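16 December 2019
Traltcombe workshop, finishing bench

Second coat of Bruvari oil applied to the maple test boards. Coverage was even on the face grain. End grain took up more than expected and will need a third coat. Boards are to cure for 30 hours before handling.
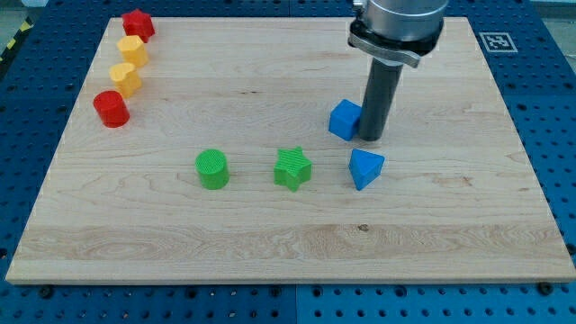

Sanding between coats remains at 320 grit, by hand, along the grain only. The batch from Lim raised more fuzz than the Tatden stock and required a second pass. Oil use for the day was about 140 milliliters.

Rags were laid flat to dry outdoors per shop rules. Gloss readings and the water spot test are scheduled for January.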